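The Return of Plain Materials
Public buildings are being repaired with clay, lime and stone again, and the trades are working out how to keep up

By Ainhoa Ibarra
Sep 12, 2018

When the Prutville District Library reopened its reading room in June, most visitors noticed first that the room had grown quieter. The walls, which had carried a hard gloss paint for two generations, had been returned to clay plaster over a lime base. The stone floor had been lifted, cleaned and relaid. Very little in the room was new, and the greater part of the budget had gone to labor.

The library is one of several public buildings in the region to have been repaired in this way. Its owners, the district council, had received proposals for a full modern fit-out, with suspended ceilings and sealed vinyl throughout. They chose instead to repair what was already in place. The decision was contested at the time and remains the subject of some discussion among residents, who were asked to accept a longer closure than first planned.

"The question put to us was one of upkeep," says Consuelo Lorente, who managed the work on behalf of the council. "A sealed wall looks well on the day it is handed over. We had to consider what it would look like when our successors came to deal with it."

The case for earth and lime finishes rests largely on the way they handle moisture. Older masonry walls were built to take in damp and release it again. Where they are covered with a coating that does not breathe, water tends to collect behind the surface, and the first sign of trouble is often a blister or a stain at some distance from the cause. Clay plaster takes up moisture from the air of a crowded room and gives it back as the room empties. It can be patched by wetting the edges and working in fresh material, and the waste can be used again.

It also cracks. This is the objection most often raised by building managers, and the trade does not dispute it. A clay mix with too little sand will shrink as it dries, and the surface will open into a network of fine lines. Some of these are harmless and may be left. Others show that the coat has come away from the wall behind it and must be taken down.
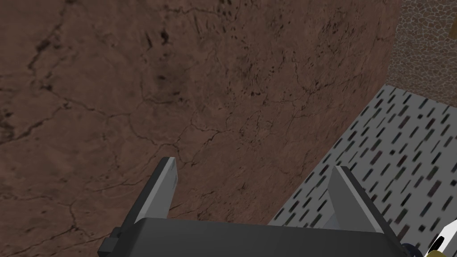 Telling one from the other is a matter of training, and training has been in short supply. Remedios Villanueva has taught plastering at the Espinoza Institute for most of her career, and recalls a period when the course in traditional finishes attracted so few applicants that it was offered only in alternate years. Its present intake is full. Students spend the first term on preparation alone – sieving, soaking, mixing and laying trial panels that are knocked down at the end of each week.

"They arrive wishing to finish a wall," Villanueva says. "We ask them to spoil a good many first. A student who has seen a coat fail can usually say what went wrong with it. A student who has only seen good work cannot."

The institute keeps a collection of 293 sample panels, each labeled with its mix, its date and the name of the person who laid it. Many come from pits that have since closed. The panels are lent to architects and conservation officers on request, and were consulted for the Prutville work, where the original recipe had been lost. The closest match proved to be a reddish clay from Dulum, a short distance to the north, mixed with chopped straw and a coarse river sand.

Stone presents a different set of difficulties. The library's entrance hall is paved in marble from the Hultik quarry, which supplied much of the region's civic building before it ceased regular production in 2000. No comparable stone is cut locally today. Where a slab is beyond repair, an owner must either find a salvaged piece or accept an imported one, and the difference in veining is seldom easy to hide.

Valeriano Iglesias, a mason whose workshop undertook the paving, favors a third course. His firm mends broken slabs with a lime and marble-dust filler, tinted by hand, and turns damaged pieces so that the sound face is uppermost. He maintains a store of salvaged stone, sorted by tone, and will not quote for a job until he has compared it with the floor in daylight.

"The veining is the part people look at, though the background color matters more," Iglesias says. "If the white is right, the eye forgives the line. If the white is wrong, the best line in the world will not help you."

The popularity of marble has also brought a steady growth in its imitations. Printed tiles, painted columns and digital surfaces now reproduce the look of veined stone at a fraction of its price, and the better ones are difficult to distinguish at a glance. Conservation bodies take differing views. Some permit imitation where the original is out of reach, provided that the record states clearly what was used. Others prefer a plain surface in a related color, so that no later reader of the building is misled.

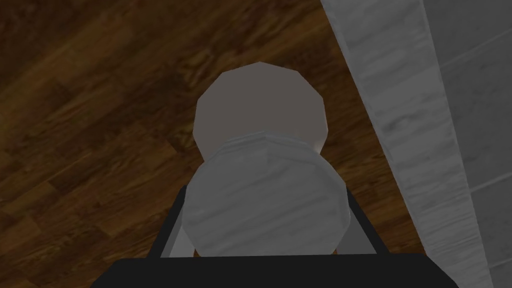 Pale gray streaks on a white ground imitate the veining of polished stone. The object behind it has a plain taupe-gray face.

The library adopted the second approach for its side corridor, where four of the original slabs had been replaced with concrete during an earlier repair. The concrete was retained and given a gray limewash. Covadonga Alcaraz, the council's conservation officer, regards the corridor as the most useful part of the project, although it attracts the least attention from visitors.

"The earlier repair was carried out in good faith and it has held," Alcaraz says. "We saw no reason to remove it for the sake of appearance. It is now part of the record of the building."

Cost remains the principal obstacle to wider use. Clay itself is inexpensive, but it must be applied in several coats, each of which requires time to dry, and a public building earns nothing while its doors are closed. The council has responded by dividing later work into stages. The children's room will remain open while the upper gallery is plastered, and the periodicals will be moved to the town hall for the winter.

Applications for the next stage close at the end of the month. Drawings may be inspected at the council offices during normal hours, and a selection of the Dulum trial panels is on display beside the library's front desk, where visitors are permitted to touch them.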